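20 January 2018

Grippers all day in the simulator, and I'm still not sick of it! I've been putting the flat Sumar fingers up against the Grodeck ones, which feel a bit grabby to me. Started with the wrist view and the pink dish.

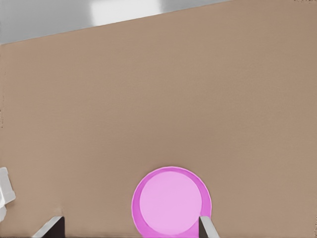
Perihan thinks I should quit fiddling with finger width and fix the controller lag first. She may be right (ugh). I knocked the gain down anyway and went on to the two-arm setup with the egg carton.
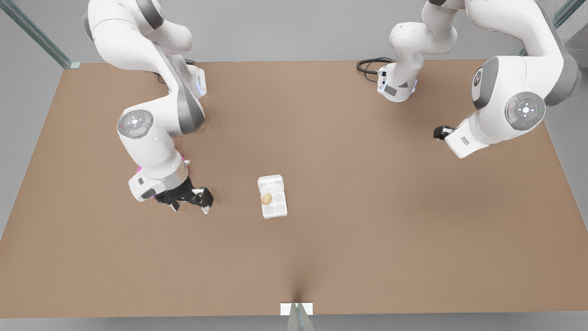 Then I bumped the friction up to 39, which was silly, and put it back to 3. Tomorrow the Grodeck set gets its turn on the potato.

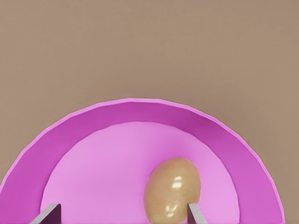 Potato between the fingers, wrist view.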